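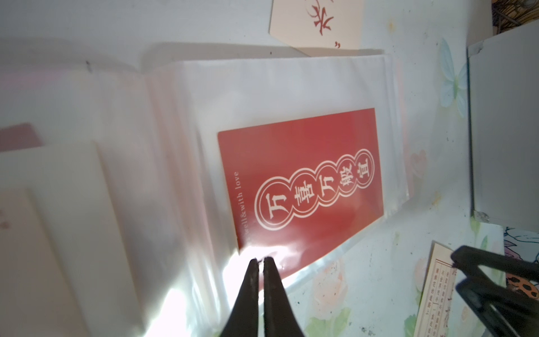
Fosulby two-arm kit: notes after five months

Monday, June 7, 2021

The kit arrived in January and has been bolted down since the same week. I held off on writing it up until the recording counter passed 2,000, which was the target I had set for paper handling. It stands at 2,003 as of this morning, and I have opinions.

What is in the kit

Two white arms with black joints, a black two-finger gripper on each, a camera for each wrist, base plates, and a power supply. The controller board is included but has no case. The rail is sold separately. I used slotted aluminum extrusion, and both base plates bolt straight to it along the front of the table. The hole spacing on the plates matched my rail without drilling, and I have nothing to report there beyond relief.

The enclosure is from Brevard and was bought first. I lined it with a floral print, peonies and tiger moths, at a density that makes every background-subtraction method I tried useless. Hooman Ghaffari, who set up the same kit at his place with plain gray walls, gets cleaner masks than I do. My policies transfer to his table better than his do to mine. Draw your own conclusions; the sample size is two tables.

Paper and plastic

My test material is stationery: cards, paper tags, clear sleeves. All of it is thin and much of it is glossy. Rigid blocks tell you very little about a gripper after the first day.

Closing on a single card at the edge is fine if the card is tilted or has something soft under it. A card flat on a hard table is harder. The fingers taper to narrow tips, which helps with getting under an edge and hurts with holding on once you are there, because the contact patch is small and the card can pivot around it. I ended up adding a rule to the scripted baseline: grip on the short edge, then lift slowly until the second arm can take the other end.

Clear sleeves are the worst case for the wrist cameras. The lighting in my enclosure puts a hard highlight along any fold in the plastic, and exposure control chases it. With a red card in the sleeve the card itself stays readable, but the transparent margin around it washes out, and the margin is where you want to put the fingers. A stack of sleeves is worse again, since the edges overlap and the camera has to pick one. Locking the exposure manually fixed most of this. The setting does not survive a restart with the stock driver.

Handover between arms

The reason to buy two arms is to pass things between them. Reach is adequate. Mounted as mine are, the grippers meet comfortably over the back half of the table, and there is enough wrist travel to bring them in facing each other. 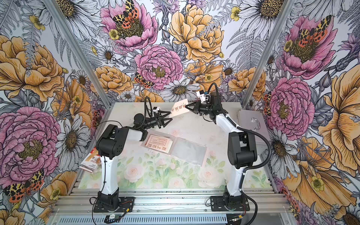 Handover position over the rear of the table, tag held by the right gripper.

Timing is the weak point. The stock software, Moreira, runs each arm in its own process and gives you no shared clock. For independent picks you will not notice. For a handover, the receiving gripper has to close before the giving one opens, and the offset between the two processes wanders over a long session. Welington Moura wrote a small patch that puts both arms on one timer, and I have used nothing else since February. It should be in the main release. I have written to Fosulby to say so and received a polite reply.

Cables

The corrugated conduit that runs from the elbow to the base is good and has not shifted. The loop over the wrist is less good. It stands well clear of the joint, so with both wrists close together the loops become the first thing I worry about in planning. I model each one as a fat capsule and accept the lost workspace. Shorter leads would be an improvement – the ones supplied are cut for the longest arm in the range.

Documentation

Thin. The wiring page is correct, the calibration page is correct if you read the steps in a different order, and the page on gripper force gives units in the table that disagree with the units in the text. The table is right.

I also tried the Flalel replacement fingertips for a week. They have more grip on card stock and are too thick to get under anything lying flat. They are back in their bag.

Would I buy it again

Yes, with the single-timer patch and a fixed exposure from the first day. For rigid parts only, there are cheaper arms that will do. Next on my list is getting a card back into its sleeve with one arm holding the opening, for which I currently have a scripted baseline that I would not show to anyone.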